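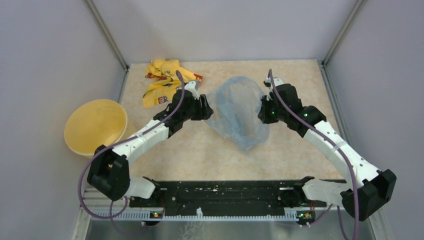

Two arms over the cream tabletop, gray walls on three sides.

April, evening

Plate 101 is bitten and proofed. It is the Tistdale viaduct seen from the canal side, the third view in the set, and the first where I have tried to get the wet brick with aquatint alone and no line under it. Notes while I still have them straight.

Degreased the copper twice, chalk and ammonia, rinsed until the water sheeted off the whole surface. The lower left corner kept beading. Went back over it with a fresh rag and it cleared. I suspect the first rag had plate oil in it. All the old rags are now in the inking bin and the degreasing rags are on their own hook.

Rosin went down in the dust box. Let the heavy grains settle for 60 seconds before sliding the plate in, left it for four minutes, then looked at it under the raking lamp. Coverage was a little thin toward the top edge, where the sky goes, and I left it alone. A thin ground in the sky gives a more open grain, and the sky is hardly bitten anyway. Fused from below with the burner held low, moving in from the corners. The change from white to clear went across evenly except for one patch near the right-hand arch that took longer. The plate rack sags there and holds the copper further from the flame. Needs a shim.

Stopped out the sky highlights and the reflections in the canal with the brown varnish. Then the bites, in ferric, plate face down on tape handles:

First bite 20 seconds, sky and far bank.
Second bite 45 seconds, near parapet and the towpath.
Third bite two minutes, brickwork in light.
Fourth bite five minutes, brickwork in shadow.
Fifth bite 14 minutes, undersides of the arches only.

The bath is from February and slower than it was. I had allowed for that on the first three and forgot on the fourth, so the shadow brick came up half a step lighter than the test strip said it would. On the proof this reads better than what I had planned. The arches now separate from the wall they sit in, and on the two earlier plates they did not. I will have to decide whether to rebite those two to match or let the set be uneven. Leaving it for now.

Pulled four proofs on damp Casard, the heavier of the two weights. Soaked it 40 minutes, blotted, kept under plastic. Proof one was overwiped and gray all through. Proof two had a crease from the blankets, the thin one having ridden up at the far end. Proofs three and four are usable. Three has more plate tone in the water and four is cleaner. I prefer three on the wall and four in the hand. Wrote the wiping sequence on the back of each in pencil: tarlatan in two stages, then tissue flat on the lights, no palm.

Ink was the usual carbon black cut with a little burnt umber and a knife tip of easy wipe. The umber is hard to see on its own, but next to a straight black proof the straight black looks blue. Ratio on the slab was one part umber to seven parts black by eye. I should weigh it before the edition. By eye is how I lost the match on the market hall plate and had to discard nine sheets.

Pressure: the gauge on the left screw reads a half turn more than the right for the same emboss. It has done this since the bed was moved. Plate mark is even on all four proofs, so the gauge is wrong and the press is fine. Marked the true positions on the frame with tape.

The problem that remains is the towpath. It is one flat tone from the bottom edge to the bend, and it looks like a strip of card laid on the print. There are three ways in. I can burnish a track down the middle, slow but reversible up to a point. I can lay a second ground and bite the near end darker. Or I can scrape puddles, which would tie it to the wet brick but may be too much of a device, and I already used it in the station plate. Burnishing first. Did a test area the width of a finger with the small curved burnisher and light oil, and it came up from mid gray to pale gray in ten minutes. At that rate the whole track is two evenings.

Went back to the drawings in the afternoon to check the bend. The sketchbook shows the path turning behind the third pier and the plate has it behind the second. I must have dropped a pier when I reversed the tracing. It makes the viaduct shorter than it is. Anybody who walks there will see it, and it is too late on this plate, as the gap is bitten to the deepest tone. The title will stay "Viaduct, Tistdale" with no viewpoint given.

Kornell want the set framed and delivered in time for the summer hang, edition of 50 on each plate. I can print six good sheets in a day, seven if the room stays cool and the paper behaves. That is more than eight days for this plate alone, plus drying under boards. Copper should hold for the number without steel facing except in the first-bite sky, where the grain is shallow and will go first. Plan is to print the first ten, compare the sky against proof four, and have the plate faced at that point if there is any loss.

Wrote to Dierckx about the moldings. The sample they sent is the right section but the stain is too red beside a warm black. Asked for the same profile in the unstained ash and for the mat opening to show the full plate mark with a finger's width below for the signature.

Also to do:
Filter the ferric or mix new.
Shim for the plate rack, right side.
Wash the thin blanket, dry flat.
Order Casard before the price list changes.
Bevel on 101 is rough on the top edge and nicked the tarlatan twice. File, then burnish.

Plate is cleaned, oiled and wrapped in newsprint on the second shelf. Proofs three and four are between blotters under the large board, to be changed in the morning.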